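Tiempo de lectura: 4 minutos

Usamos cookies propias y de terceros para mejorar la navegación. Si continúa leyendo, entendemos que acepta su uso.

Rotuladora Triltoteo de mano: dos meses de uso en casa

Por Kirstin Pollock
27 de diciembre de 2023

Compré la rotuladora Triltoteo en octubre para ordenar el cuarto de costura. Costó 40 euros con un rollo de cinta blanca de 12 milímetros incluido. Antes usaba cinta de carrocero y un rotulador permanente, que sirve para salir del paso pero se despega con el calor del radiador y deja restos de pegamento.

El aparato cabe en una mano, aunque es más grueso de lo que parece en la tienda. Funciona con pilas AAA, que no vienen en la caja, y tiene una toma para adaptador de corriente que se vende aparte. No he comprado el adaptador. Las primeras pilas duraron hasta principios de diciembre imprimiendo casi a diario las primeras semanas y muy poco después.

El teclado está en orden alfabético. Quien escriba todo el día en un ordenador va a tardar en acostumbrarse; yo todavía busco la M. La eñe y las tildes están en un menú secundario al que se llega con dos pulsaciones. Para escribir «algodón» hay que salir y volver a entrar, y se pierde un momento. La memoria guarda hasta 8 etiquetas y ahí tengo las que repito: hilo, forro, goma, cremalleras, entretela.

La impresión es térmica y sale nítida en los tres tamaños grandes. En el más pequeño, la «e» y la «a» se cierran un poco y a medio metro ya cuesta distinguirlas. Para un bote o una carpeta no importa. Para cajones estrechos conviene abreviar la palabra y usar un tamaño más.
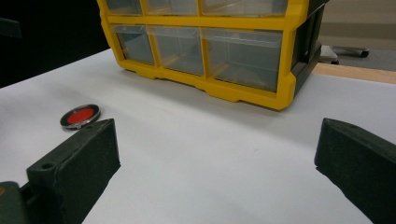
Cajonera amarilla con cajones transparentes de distinto ancho.

En plástico liso la cinta agarra bien si se pasa antes un paño con alcohol y se deja secar. Las etiquetas que puse sin limpiar empezaron a levantarse por las esquinas a la semana. En cartón no he tenido ningún problema. En tela no pega, y el manual ya lo advierte. En las cajas metálicas de galletas, donde guardo los botones, aguanta aunque la superficie tenga algo de relieve.

El margen es lo que menos me gusta. La máquina deja casi dos centímetros de cinta en blanco a cada lado de la palabra. Hay una opción de margen estrecho en el menú de ajustes, pero se borra al cambiar las pilas y entonces imprime una marca de corte que hay que recortar a mano. Con palabras cortas se gasta más cinta en blanco que en texto. Lo que hago ahora es escribir varias palabras seguidas con espacios en medio y separarlas con tijeras.

Los recambios de la marca cuestan bastante para lo que son. Probé un rollo compatible de Fodari, más barato, y entró sin forzar. El negro queda algo más gris y el papel protector del dorso se separa peor, con la uña y paciencia. Para el trastero me vale. Para lo que está a la vista sigo comprando el original.

También tuve prestada unos días la Morgan, que lleva teclado de ordenador y pantalla de dos líneas. Escribir en ella es mucho más cómodo y corta la cinta sola. Es más grande, hace bastante ruido y vale casi el triple. Si tuviera que rotular un taller o un archivo, elegiría esa. Para una casa me parece demasiado.

El corte de la Triltoteo es manual, con una palanca lateral. Al principio iba suave y ahora hay que apretar dos veces. He limpiado la cuchilla con un bastoncillo, como indica el manual, y ha mejorado algo. No sé si se puede sustituir; escribí al servicio técnico y sigo sin respuesta.

Lo bueno: impresión clara, tamaño, precio de compra y una cinta que resiste el agua. Tengo una etiqueta en el bote del jabón, junto al fregadero, y sigue como el primer día.

Lo malo: márgenes, tildes escondidas, recambios caros y una palanca de corte floja.

Nota: 7 sobre 10. La volvería a comprar por este precio. Si sube, miraría antes alguna de segunda mano con teclado normal.

© Pukside. Todos los derechos reservados. Contacto | Aviso legal | Volver arriba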